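The spreadsheet comes before the robots. Ramesh Prajapati insists on it, with the weariness of a man who once did things in the other order.

"Everyone asks me which arm to buy," he says, scrolling past a tab named DO NOT REOPEN. "I ask them what they've set aside for screws. They think I'm being rude."

Prajapati plans equipment purchases for Vasora, a small outfit that sets up training labs for community colleges and the occasional optimistic high school. He came to it from facilities management, where he bought boilers. Boilers, he says, had better paperwork.

His first robotics budget was a single line: one industrial arm from a supplier called Galtton, delivered and installed. The price was right there in the quote and he was proud of how tidy it looked. "Then I got the second email. The controller was extra. The floor had to be rated for it. The fence around it cost more than my car, and I liked my car." The college got its arm in the end. It ran for 216 hours in its first year, a figure he still quotes against himself whenever a client starts talking about payload.

What were they doing with it for those 216 hours? "Picking up a block and putting it down again. Which is a fine thing to learn. You just don't need a fence for it."

These days he starts small, and the savings go into what he calls the boring column: spare servos, spare cables, power supplies, a second set of everything that can be dropped. On his current plan, for a lab due to open in June, the boring column has 704 separate parts in it, counted by bag. The arms themselves take up nine lines. He reads the ratio aloud with some satisfaction.

"People will sign for a robot. They'll frame the purchase order. Ask them to sign for a drawer of horn screws and suddenly there's a meeting."

He has opinions on suppliers, most of them unprintable and a few merely unkind. Tulterero, which sells him printed arm kits, gets off lightly – it ships late, but it ships the right thing. Another vendor sent him two left brackets and a brochure. He kept the brochure. It has a very nice picture of a right bracket.

Does he ever recommend the big machine? Sometimes. If a college has a local employer who runs one and will hire people who know it, he'll put it in the plan and won't even sigh. "But show me the employer. Don't show me the atrium where you'd like it to stand."
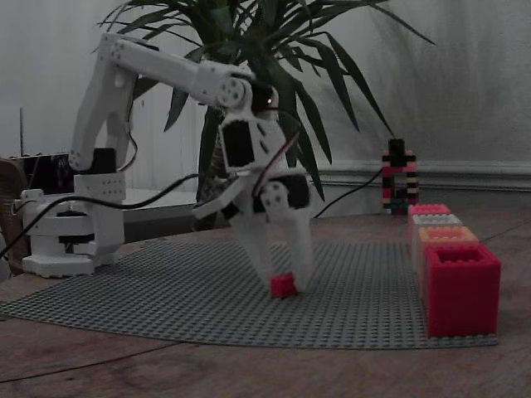
Words: the Srivastava Review, Equipment & Planning desk

The small arms have their own way of eating money, he admits. Servos are the worst of it. A gripper motor that spends its day squeezing plastic bricks is going to wear, and he budgets for it the way he used to budget for filters. Cables come next, particularly the ones that have to follow the wrist wherever it goes. The bricks cost next to nothing, and he has never had a request for bricks turned down.

"It's the only line everybody understands," he says. "I've had a dean ask whether we could get more colors."

His advice to a first-time buyer is to write down the task before opening a catalog, in one sentence, with no adjectives. Then price the cheapest thing that does it, and add a year of breakages. He also suggests naming the person who will tighten things, and putting their hours in the budget too, under a heading somebody will read.

And the tab marked DO NOT REOPEN? He closes the laptop halfway.

"That's the fence," he says.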